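Robots at work: what did it change for you?

sofia_ramalho
Posted November 5, 2019
OK so I've been at Clendholm for 8 years, all of it on the sorting line, and last June they started putting arms in. Everybody on my shift figured we'd be out by summer's end. We weren't! What I do now is set out the tray work in the training room (plates, toy fruit, cups, over and over) and write down where the arms get stuck. My back feels great. My head is fried by lunch. Anyone else moved over like this?

dockside_lou
Glad for you, but that's a rosy picture. At Sequeira we had three people on the packing table and now it's two, and the two do the babysitting. Same pay, too.

marzipan77
Lou, did they let the third person go or move them? Big difference.

dockside_lou
"Offered nights." She left. You tell me.

sofia_ramalho
Yeah, that stinks, and I'm not saying it can't happen here. We did get a bump when the job title changed, but only after we asked twice.

pallet_jack
I'm going to disagree with both of you. The work was lousy before. I lifted boxes at Falura and my shoulder is shot. If an arm wants that job it can have it. What I miss is talking. You can't chat with the guy across from you when there's no guy.

sofia_ramalho
Oh, the talking thing is so real. We used to have the radio going and argue about it all day (country vs. anything else). Now it's me and one other person and a whole lot of waiting. I do like setting up the table though, it's kind of like laying out lunch for a very slow toddler. Here's my station: 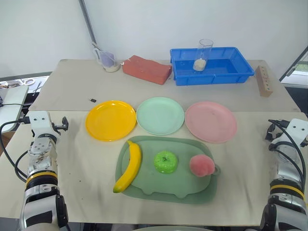
Anyway, they want us on the Jultov software next and I've had some 3 hours of training on it, so if anybody here has used it, please tell me how you got through the first week.

Reader comments

tinaK: Our shop is next. Reading all of this twice.

oldforeman: Ask for the raise before the title changes, Sofia had to ask twice.

bex_r: Team radio. Country loses.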